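Window Condensation: Results From the April Survey

The building services group has finished its review of winter moisture readings in the Dulham units. Hiba Dabbas logged indoor humidity and glass surface temperature in 44 apartments, with sensors set 2 inches above the sill. Readings were taken every 300 seconds and stored on the Tavow server.

Condensation formed most often on north-facing glass in rooms where the trickle vents had been taped shut. Replacing the glazing would help, but the cost is hard to justify while the vents stay closed. Arne Wendt has asked that all tape be removed before the heating season starts.
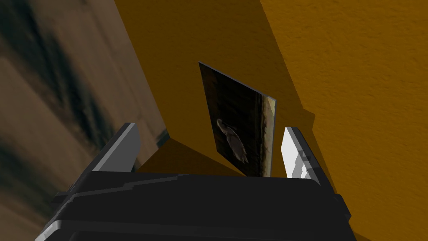 Gray and black surfaces in a rendered view.

Curtains were the second factor. Heavy fabric hung close to the glass keeps warm air away from the pane, and the surface temperature drops below the dew point overnight. A gap of 3 inches at the bottom of the curtain was enough to clear the glass by morning in most units - radiators under the window cleared it sooner.

Timber frames need a separate check. Look for dark staining at the lower corners and soft spots along the sill. Wipe the frame dry and report soft wood to Abrehet Kahsay, who is keeping the repair list for the Karaki contract.

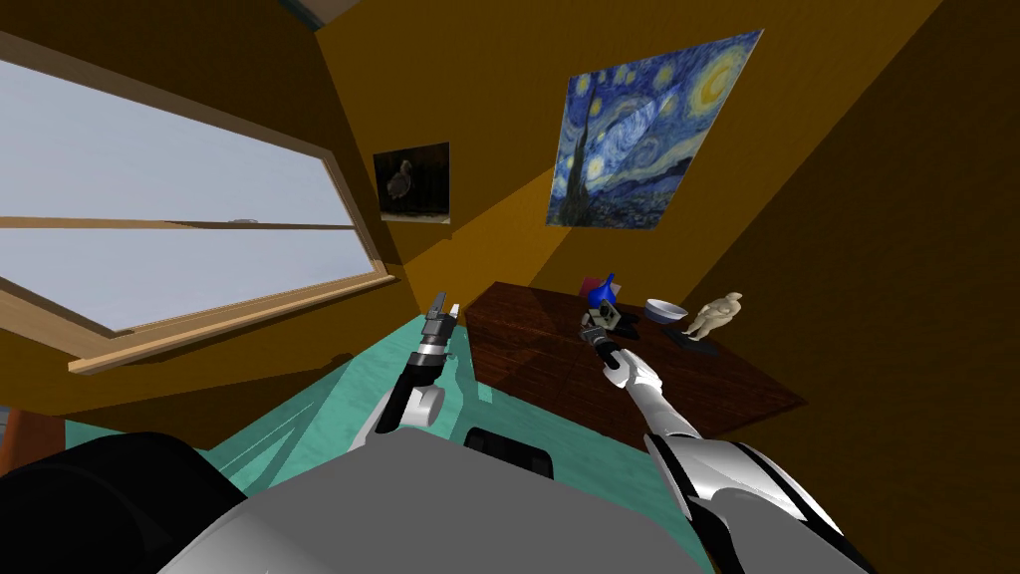 Window with a light wooden frame and a crossbar, rendered interior.

Vent keys can be collected from the Sunda office. Readings resume when the heating is switched on, and the sensors will stay at the same height so that both sets can be compared.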